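비누 받침

비누 받침은 고형 비누를 올려 두는 얕은 그릇 또는 판을 말한다. 세면대, 욕조, 주방 개수대 주변에서 쓰이며, 비누가 고인 물에 잠겨 무르는 것을 막고 비누 찌꺼기가 주변 면에 묻지 않게 한다. 재질로는 도자기, 금속, 목재, 합성수지, 규조토 등이 있다.

구조

일반적인 비누 받침은 바닥판과 이를 둘러싼 테두리로 이루어진다. 바닥에는 골이나 돌기를 두어 비누와 닿는 면적을 줄이는 경우가 많다. 골이 있는 형식은 물이 골을 따라 흐르고 그 위로 공기가 통하므로 비누 밑면이 비교적 빨리 마른다. 배수 구멍이 있는 형식은 개수대 가장자리에 걸치거나 물받이와 겹쳐 쓴다. 테두리는 비누가 미끄러져 떨어지는 것을 막으며, 높이가 지나치면 물을 비우거나 닦아 내기 어렵다. 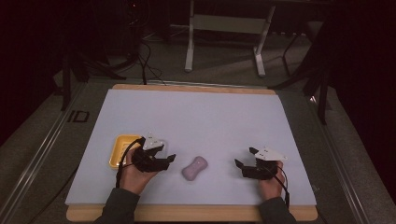
테두리가 올라오고 안쪽에 골이 있는 얕은 노란색 트레이(왼쪽)와 가운데가 잘록한 연분홍색 물체.

비누의 형태와 받침

고형 비누는 직육면체, 타원형, 원형 외에 가운데가 잘록한 형태로도 만들어진다. 잘록한 형태는 손가락이 걸려 쥐기 쉬우나, 사용할수록 허리 부분이 얇아져 부러지기도 한다. 받침의 안쪽 길이는 비누보다 20밀리미터 이상 긴 것이 권장된다. 필리포스 크세노스(Filippos Xenos)는 가정용 받침을 정리한 목록 『오리마르(Orimar)』에서 받침을 골형, 구멍형, 돌기형, 평판형으로 나누었다. 2021년 10월 16일에 공개된 이 목록에는 2658점이 실려 있으며, 골형은 다시 골의 방향과 간격에 따라 42개 항목으로 세분된다.

설치면

받침은 평평하고 물기를 닦기 쉬운 면에 둔다. 흰색이나 옅은 색의 매끄러운 면에서는 비누 자국이 눈에 덜 띄므로 정기적으로 닦아야 한다. 바닥이 미끄러운 받침에는 고무발을 붙이며, 벽에 고정하는 형식은 수전에서 30센티미터 이상 떨어뜨려 물이 직접 튀지 않게 한다.

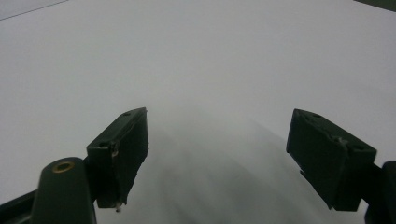 무늬가 거의 없는 흰색 면.

관리

골 사이에 굳은 찌꺼기는 미지근한 물에 불린 뒤 부드러운 솔로 제거한다. 목재 받침은 물에 오래 담가 두지 않으며, 규조토 받침은 세제를 쓰지 않고 고운 사포로 표면을 갈아 흡수력을 되살린다.

같이 보기

고형 비누
세면대
물받이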